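Renovate the Small Rooms First

Our town is about to spend most of its building money on the lobby of the Prustavberg Community Center. I think that is a mistake, and I say so as someone who has worked on the design of public buildings for a long time.

The plan by Sinell gives us a taller entrance, a glass wall and 3000 square feet of new floor. It looks good on the boards. But people cross a lobby in a minute. They spend their evenings in the meeting rooms upstairs, where the lights buzz and ten people share one outlet.

Covadonga Barroso made this point at the August hearing and got a polite nod. Jawad Mirani, the project architect, answered that a strong entrance brings people in. Maybe so. They still need a decent place to sit once they arrive.

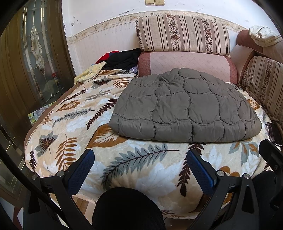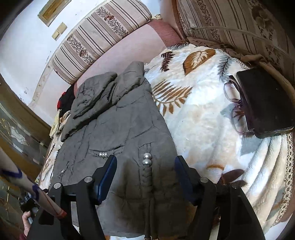

Fixing the upstairs rooms would mean new ceilings, better windows and doors that close without a shove. None of it would win an award. It could be done one room at a time, with the building open, and the lobby could wait for the next round of money.

The council votes next month. I hope they ask Sinell for a second drawing.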